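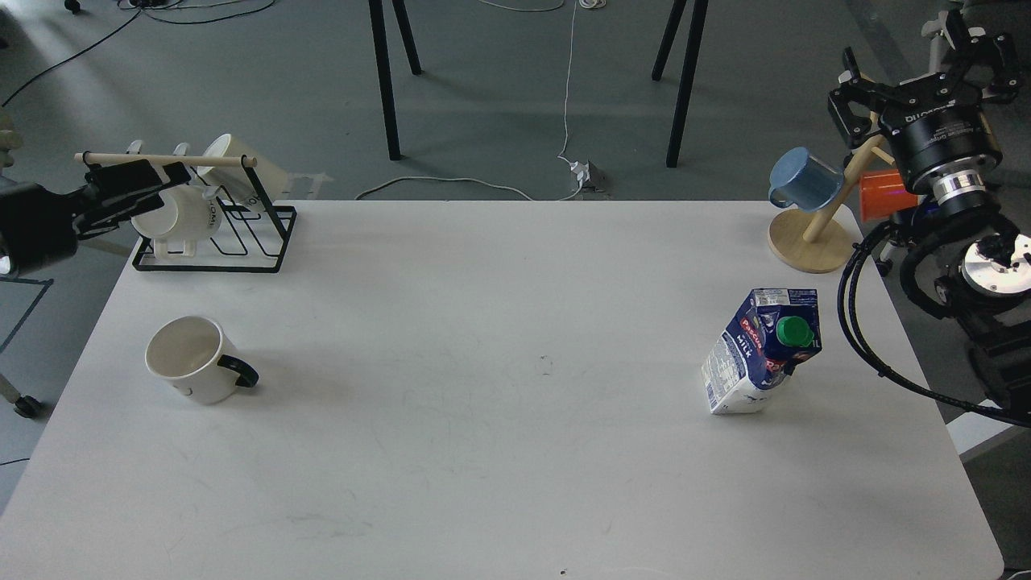
The Warken rule is a guideline for laying out a table shared by two robot arms. It was drawn up at Grotovgate and later taken over, with small changes, by the Kamton and Miranda sites. It covers arms fixed at either side of a work surface and used on household objects such as mugs, racks and cartons.

Under the rule, racks and stands go toward the back of the table, and the middle is kept open for handling. Objects that may tip are placed at least 200 millimeters from the front edge. Arm speed is held to some 90 millimeters per second whenever both grippers are over the open area – a limit that Miranda applies to the whole table. 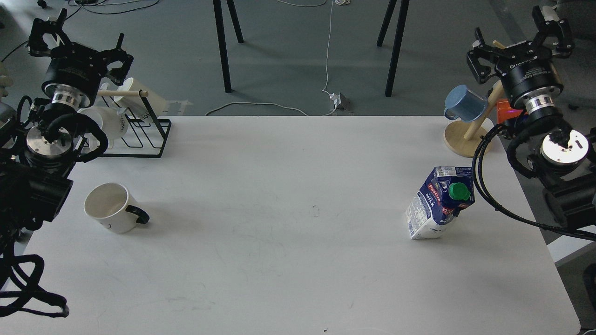 Two-arm table with a mug rack, an upright mug and a milk carton.

Cables must have enough slack for the full reach of the arm. Their loops are checked before each run and again after any change of gripper. Grippers are opened and closed 2 times before the first object is touched.

The rule does not cover mobile robots or hot liquids. Kamton keeps a separate sheet for glassware.

See also: Workcell layout; Gripper; Emergency stop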